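Rurnetti Butcher-Block Table Top: A Review After Six Months

I went back and forth on this one for most of the winter. Our old work table had a white coated top that had gone yellow down one side and puffed up at a corner where a mug had leaked (my mug, I confess), and every time I sat down to it I felt a little bit sorry for myself. What I wanted was wood. I wanted something pale and warm that I could sand when it got ugly, and I didn't want to spend what the lumber yard in Dindthorpe was asking for a slab cut to order. Their quote came to $700 before finish, and the nice man there seemed embarrassed to say it out loud.

So I ended up with the Rurnetti, the plain rectangular butcher-block top in the light finish, and I've now lived with it for six months. I promised a few of you I'd write it up properly once the newness wore off. The newness has worn off and I still like it very much, though I have a few grumbles, and I'll get to those.

Delivery took 13 days. It came flat, in a long carton with foam corners, and the driver very kindly helped me walk it up the front steps. Please have a second person on hand if you order one! It isn't a monster, but it's an awkward thing to carry, and the carton has no handles at all, so you end up hugging it like a sleepy child. One foam corner had been crushed on the way. The wood under it was fine, and I let out a breath I think I'd been holding since the truck pulled up.

The first thing I noticed when I cut the tape was the smell, which was lovely and faded within a few days. The second was how different the strips are from one another. The photo on the listing makes it look almost all one color, and the real thing is a good deal stripier than that. My sister, who likes her furniture calm, wouldn't care for it. I think it's the best part. On gray mornings the paler strips catch whatever light there is and the whole table seems to wake up before I do.

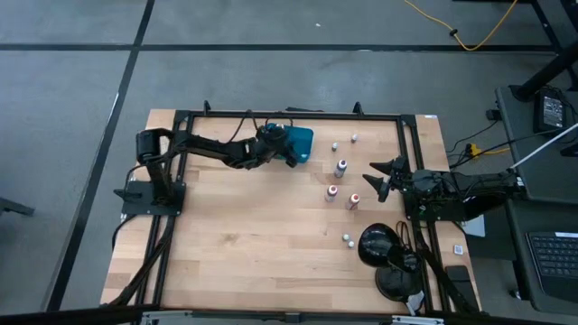

Review and photo by Sânziana Enache
Posted 7/27/18 in Workroom & Table

The stripes do show nicely in that photo, I think, and so does the black aluminum framing we put around the edge. I wasn't sure about the pairing when I first laid it out. Black metal and pale wood can look a bit like a coffee shop. But the dark border makes the wood look even lighter, and it gives the top a finished outline that the bare slab didn't have when it was sitting across two sawhorses in the garage. The frame isn't part of what Rurnetti sells, by the way. The top comes as a top and nothing else, with no legs, no hardware and no holes drilled, and you should figure that into your budget.

Let me talk about the surface, which is what people ask me about the most. It arrives sanded and very lightly oiled, and the instructions (one sheet, small print, get your glasses) say you can use it right away. I'd wait. I gave mine two more thin coats of oil, a day apart, with a rag cut from an old pillowcase, and I'm glad I did. A water glass left on the spare offcut I'd been practicing on made a ring that wouldn't budge, and so far I haven't made one on the table itself that didn't wipe away or fade by the next morning.

It's flat, too. I was nervous about that, having once owned a pine desk that rocked every pencil into my lap. I laid a long steel ruler across it in several places the week it came and again this July, in all the sticky weather, and couldn't find any daylight under it to speak of. Small things stand up nicely on it. Little white bottles like the ones in the photo, with the red caps, are the sort of thing that used to go over if you so much as closed a drawer on the old table, and I can't say how much it pleases me to have a top that doesn't shiver.

I also like how things look against it. White things especially! You can find a small white cap on this wood in a second, and on my old white top I'd be patting the surface with my palm like someone hunting for a contact lens. Bright colors look cheerful on it as well – that teal blue is a good case – and I've caught myself leaving out odds and ends I would once have swept into a drawer.

Now for the grumbles. The underside is rougher than it ought to be. I got a splinter the first evening from running my hand along beneath the front edge, and I spent an hour the next day on my back with sandpaper, getting dust in my eyebrows. One of the glue lines near a corner had a tiny gap in it, maybe as long as a fingernail, and I filled that with a bit of wax stick. It's held up fine and I can only find it if I go looking, but at this price I'd rather not have met it at all. And the wood dents. A dropped screwdriver left a neat little moon that steam only half lifted. I've decided I don't mind, but if a dent is going to bother you every time you walk past, you may be happier with something harder.

I did write to Rurnetti about the gap. Their reply was polite and came quickly, and they offered me $50 back or an exchange. I took the money. The thought of boxing the thing up again and hugging it back down the steps was too much for me.

For comparison, I looked hard at two others. The Judau top is a little cheaper and comes with the underside properly sanded, but the sample they mailed me had a shiny coat on it that felt like a bowling lane, and you'd have to strip all that off before you could ever oil it. The Chin is beautiful, truly, with wider strips and softly rounded edges, and if money were no object I might have gone that way. It was over twice the price of mine once shipping was added, and shipping was where I closed the browser and went to make tea.

For care, I wipe it down with a damp cloth, dry it right after, and go over it with oil again when it starts to look thirsty. I've only needed to do that twice. Crumbs of dried glue come off with a plastic scraper. Marker doesn't come off with anything but sandpaper, so put down some paper first if there are children visiting, or if you're me.

I'd buy it again, and I've been eyeing the shorter one for under the hall window. If any of you have had that size, I'd love to know whether the edges came smooth on yours, and whether you went with oil or wax.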